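Eynon Reading Circle
Minutes of the meeting held June 15, 2026

The minutes of the May meeting were approved with one change: the title of the Edon novel was misspelled.

Book discussed: The Flamard Sisters, 617 pages. Two members had finished it. Most liked the early chapters set in the boarding house – the long section on the lawsuit was thought to drag. Several members stopped near page 200.

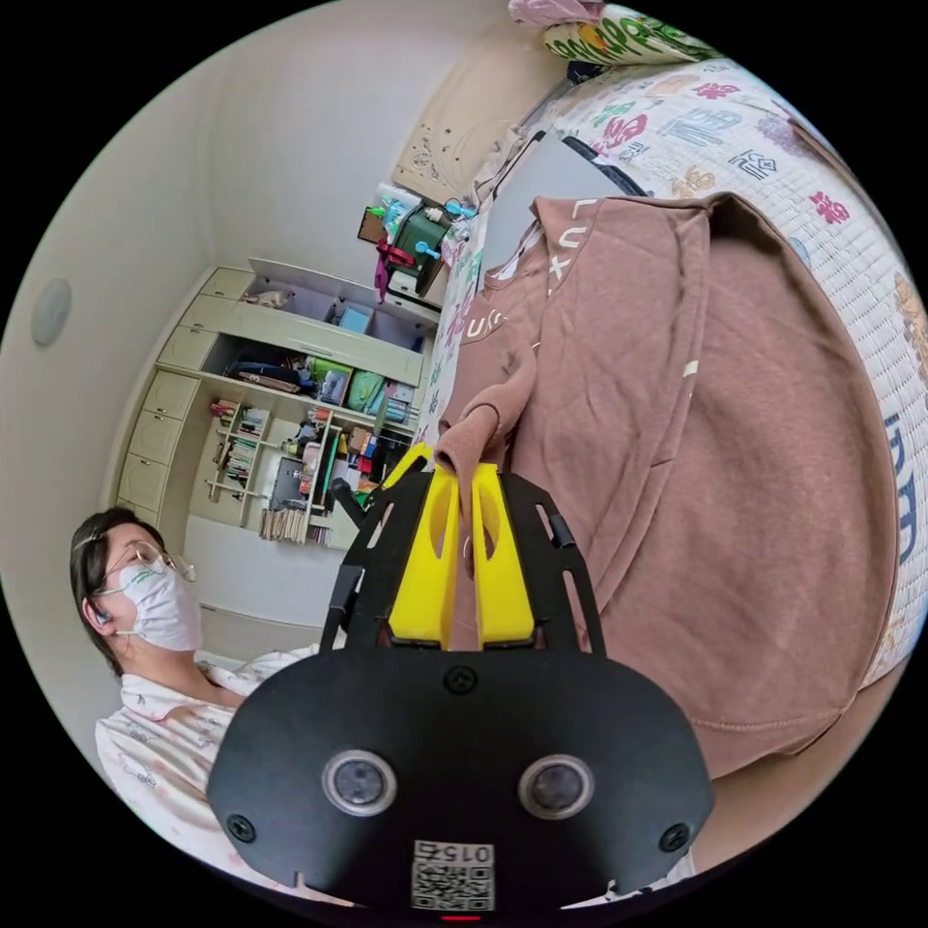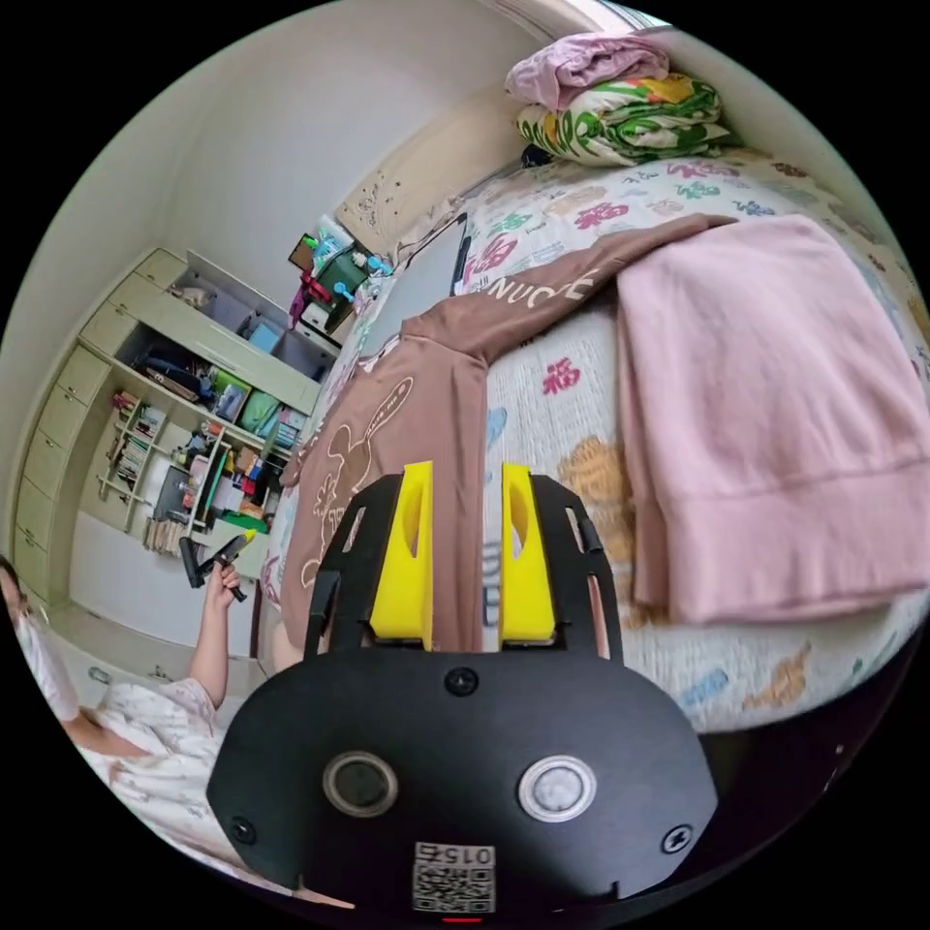
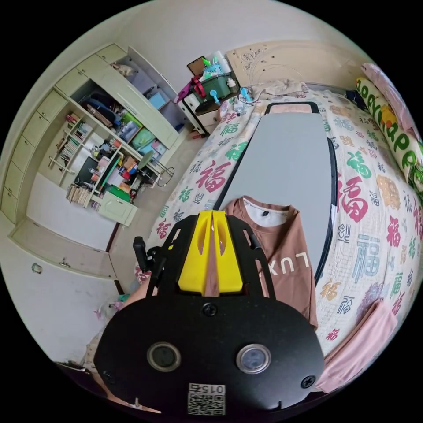

It was asked whether the younger sister is meant to be telling the truth about the will. Opinion was divided and no vote was taken.

Next book: Drivura, a short novel in translation. The library has two copies, to be passed around in sign-up order. Large print was requested and will be looked into.

Dues stay the same. Meeting closed after tea.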